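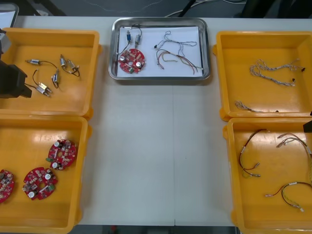 Kitting trays at the Salisside bench: common questions

What goes in the yellow trays?
One kind of part per tray. The round red boards, the small metal parts with black leads and the white twisted harnesses each get their own. Please don't mix them, even for a short job.

And the steel tray?
That is the kit tray. Put in a fresh sheet of white paper, then lay the board and its wiring on top.

Can I pick up a board by the green terminal block?
No. Hold it by the outer edge. If a terminal screw looks damaged, set the board aside and tell Valentina Durán.

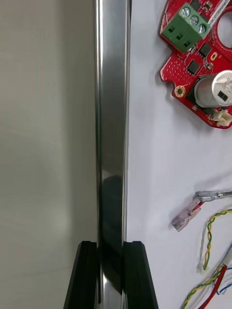
Red board with green terminal block and black chips.

Which harnesses have the label band?
The ones with a red wire, a black wire and a green-and-yellow twisted pair. The red and black wires have crimp terminals, and the pair has a small white connector. Lift them by the band – pulling on a single wire strains the crimp.

How many can I keep in one tray?
Up to 20. More than that and they tangle. Spares stay in the Orellana cabinet, which holds over 200.
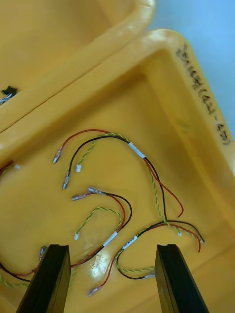
Labeled harnesses in a yellow tray. Codes go on the rim in black marker.

How do I clean the steel tray?
Wipe it with a dry, lint-free cloth, including the rounded corners. Change the paper every 2 kits, or sooner if it is creased.

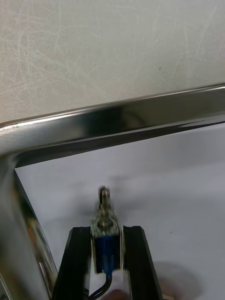 Gramus Bench Notes – Issue 2

Do scratches matter?
Fine scratches are normal and can be left alone. Report any sharp edge or dent.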